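Hilcombe Kitchen Goods
Small Electrics > Pots and Steamers

Green Electric Cooking Pot with Glass Lid

In stock. Ships boxed with lid and care leaflet.

We've had a soft spot for this pot since it first came into the shop, and it has turned into the one we reach for at lunch. It's squat and rounded, a soft pale green with a matte finish, and it does the quiet everyday jobs very well: eggs, rice porridge, soup from the night before, a bag of dumplings when there isn't time for anything else.

Eggs first, as that's what most of you write to us about. Suleiman Bassey, who looks after this part of the shop, cooked his way through far too many of them in November getting the timings right, and we printed his numbers on the leaflet. With the water already simmering, 6 minutes gives you a runny yolk and a set white, 10 minutes gives you a yolk that's firm at the edge and still a bit creamy in the middle, and 12 minutes is for egg salad. Small eggs want a little less. Set them in gently with a spoon, put the lid on and leave them be! Afterward put them straight into cold water and then onto something soft so they don't roll and crack before you get to them.

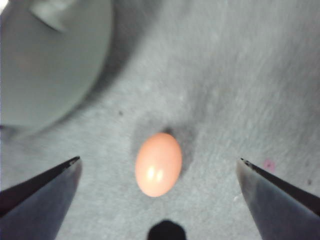
Flernier wrote in to say that 10 minutes was too long for the small eggs from the farm stand near home, and that taking them out a bit sooner gave a much better yolk. The same note asked whether the eggs need to be at room temperature first. They don't, but eggs straight from the fridge crack more easily, so if you remember to take them out while the water heats, do.

The controls

One dial, and we love it for that. You turn it to the setting you want, and the grip down the middle is raised so it's easy to get hold of even with damp fingers. The settings are printed on both sides of the dial, each with a tiny picture next to the Chinese label. There's an English key on the leaflet. Most people stop looking at it after a few days, but it's handy to tape inside a cupboard door (ours is still up, with soup on it).

There's a small indicator light on the panel as well.

The lid

Clear domed glass with a polished stainless-steel rim and a round green knob. A glass lid is such a nice thing to have on a porridge pot, where you want to catch the foam before it climbs. Leave the lid slightly tilted for the first part of cooking if you're making anything starchy. The knob sits up high enough to grab with a folded towel, and please do use the towel. 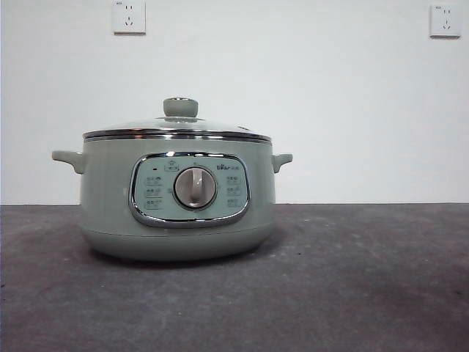 Rice porridge is the other thing we'd push you toward. Half a cup of rinsed short-grain rice to 2 quarts of water is more liquid than it sounds, and it comes out loose and silky, the way we like it. Go down to a quart and a half if you want it thick enough to hold a spoon up. Start it on the higher setting, stir once it bubbles, then turn down and let it go for nearly an hour. A chopped soft egg on top, some scallion, a little soy sauce, and you've got breakfast for the whole house.

It's good with beans too, provided they've been soaked overnight. Kidney beans should get a proper boil before you turn the dial down. We wouldn't try to brown meat in it. Do that in a skillet, scrape everything across and carry on from there.

Looking after it

Unplug it and let it cool before you wash it. The inside wants warm water, dish soap and a soft sponge. If porridge has stuck, fill the pot partway with warm water and go and do something else for a while. Wipe the outside with a damp cloth, and never put the body under the tap or in the dishwasher. The steel rim of the lid shows water spots, so dry it by hand if that sort of thing bothers you. A faint white ring after boiling eggs is only minerals from the water. Simmer a splash of white vinegar in fresh water, then rinse well.

The side handles stick out a little, so measure the shelf before you decide where it's going to live. Give it some room at the back and keep it out from under low cabinets while it's running, as it puts out a fair bit of steam.

What goes with it

The Bastier egg spoon has a deep bowl with holes, just right for lowering eggs in and fishing them out again. The Zheng porridge bowls are wide and shallow and cool things down nicely for children. Both are sold separately and both can go in the same parcel.

Returns and spares

Unused pots can come back in their original box. If the lid gets broken, write to us before you buy a whole new pot, as we keep a few spare lids on the shelf. Include a photo of the label on the base so we send the right one.

Page updated August 2020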